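Demonstrating cloth pick-up by remote control, the fingers keep two layers
Posted in: Teaching by demonstration > Home tasks

Caoimhe Nic Giolla
Hello all. I am teaching a two-arm robot to do small house tasks by remote control. I move the leader arms with my hands, the robot copies me, and everything is recorded for training. At the moment I have two tasks, taking white laundry and handing over a pair of scissors from the left gripper to the right one.
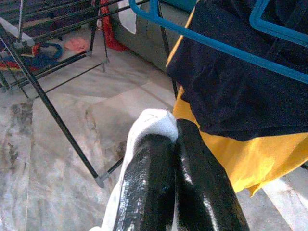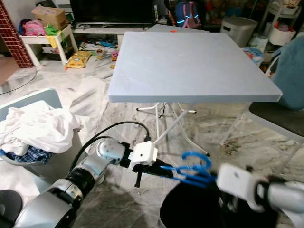
First picture: wrist view with the white cloth in the fingers. Second picture: head view, with the scissors between the two arms.

My problem is mostly with the cloth. When I close the fingers I often take more cloth than I wanted, and I notice it only when I lift. Then I open, go down again and take a smaller piece. Of my last 17 demonstrations, 9 have such a second attempt inside. Should I delete these 9, or is it good for the robot to see how I correct myself? I record with the Grelar software, and it lets me cut the beginning and the end of an episode, but it does not let me cut the middle.

The second thing is the scissors. I do not know how long I should wait between closing the right gripper and opening the left one. Sometimes I wait one second, sometimes much more, it depends on how sure I feel. Is this difference bad for the training?

Thank you for any advice. I have worked with this for only two months, so please use simple explanations if possible.

Voicu
I would not delete all 9. Watch them again and put them in two groups. If you opened the fingers, moved back a little and took the cloth again in a clear way, keep the episode. The robot will also make bad grasps when it works alone, and it needs to have seen what to do after one. If you were hanging in the air for a long time and thinking, or you shook the cloth to make one layer fall, remove it. Shaking is very hard to learn from, in my experience.

For the two layers, look at your height before you close. I had the same trouble with towels, and I was going too deep. Now I touch the top of the fold, close slowly to half, look at the wrist view and only then close fully. In the wrist view you can see the cloth lying over the finger, but the head view shows me almost nothing about the thickness. So decide from the wrist view.

About the scissors, yes, the different waiting is a problem. During the wait all the pictures look the same, and the robot cannot know if it should still wait or open now. Choose one short pause and keep it always. I count "one, two" in my head and open on two. Also please take the handles at the same place each time, at least for the first set – you can add other places later, when the simple version works.

Drastlow
just record more. 17 is nothing, I had nearly 200 before mine did anything useful with cloth

Caoimhe Nic Giolla
Thank you both. I looked again at the 9 and I kept 5, the other four had too much hanging in the air. Closing to half first is a good method, although my leader handle has a strong spring and it is difficult to stop in the middle. I will try with a softer spring.

Drastlow, did you record all of yours with the same piece of cloth, or did you change it?

Tresau
Be careful with the softer spring. I changed mine and after that I had to calibrate the handle again, otherwise the gripper did not close to the end and I lost 15 episodes before I saw it. Do one test with something thin, and check in the recording that the gripper value goes to the same number as before.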